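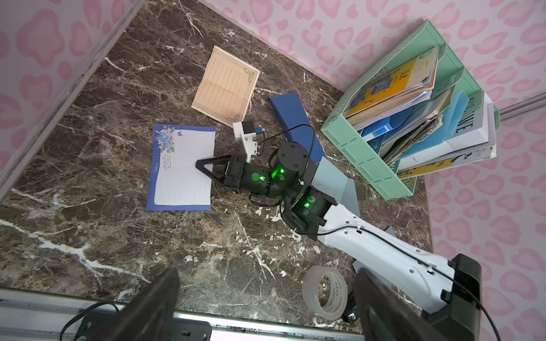 便箋を選ぶ夜は、机の上から

手紙を書く前に、まず紙を広げる。これが私の昔からの癖です。一枚だけ出せばいいものを、あれもこれもと引っぱり出して、気がつくと書く場所がなくなっている。編集部で「机が狭いんじゃなくて、紙が多いんですよ」と言われましたが、まったくそのとおり(反省はしていません)。

今回の主役は、青い薔薇の便箋です。濃紺の縁どりに白い書き込み面、左上に薔薇の絵があって、そのそばに手書き風の小さな文字が添えてある。こういう絵柄入りの便箋って、若いころはちょっと気恥ずかしくて避けていたんです。ところが去年の十二月、エンソープの文具店クヴァランで見かけて、ふらふらとレジへ持っていってしまいました。いやもう、青い薔薇には勝てません!

店主のアルメル・ポンスさんによると、店に置いている便箋は233種類。「絵のある便箋は、短い手紙の味方なんです」とのこと。なるほど、書き込む面が絵のぶんだけ狭いので、三行で終わっても間がもつんですね。長々と近況を書かなくていいと思うと、筆不精の友人にもすすめたくなります。

濃い縁どりには、もうひとついいところがあります。濃い色の机に置いても、白い面だけがぱっと明るく浮いて、書く場所に目が行くんです。焦げ茶の大理石に白っぽい筋が走るテーブルなんて、それだけで主張が強いのに、便箋のほうも負けていない。背景の壁紙はピンクの豹柄ですから、もう全員が主役のつもりでいるような取り合わせです。私はこういうにぎやかなのが大好き。

対照的なのが、クリーム色の二つ折り、とはいわず折りたたんで使うタイプのレターペーパー。うっすら罫線が入って、角のあたりに茶色の渦巻き飾りがあしらわれています。こちらはお礼状や、少しあらたまったお見舞いに。罫線が淡いので、インクは黒より焦げ茶を合わせると飾りの色となじみます。私はカレルの56番という茶色を使っていて、書きあがりが少し古い手紙のように見えるのが気に入っています。

さて、問題は便箋のしまい方です。以前は箱に放りこんでいたのですが、角がすぐに丸まってしまう。そこで今は濃紺のフォルダーに、ひとつの用途につき三枚まで入れることにしました。使ったら足す、それだけ。青い薔薇の縁と色がそろうので、並べて置いたときの見た目もいいんですよ。

文通歴の長いダグマル・クビーチェクさんは、これまでに受け取った834通をすべて差出人別にしまっているそうです。スティラムソープのお宅で棚を見せてもらったとき、背の低い引き出しを開けるたびに紙のにおいがして、しばらく帰りたくなくなりました。書き損じはどうするんですかと聞いたら、「裏に買い物のメモを書くの」。罫線つきの立派な紙に、じゃがいも、牛乳、電球。あれは真似したい。

書くときは、便箋の端をしっかり押さえること。つるりとした石の天板では紙がすべりやすいので、私は下に薄い吸い取り紙を一枚敷いています。それから、宛名は最後に書く派です。最初に書くと緊張して、本文がよそゆきになってしまうものですから。

青い薔薇の一枚目は、春に引っ越した姪に出すつもりです。書くことはもう決まっていて、あとは切手を買いに行くだけ。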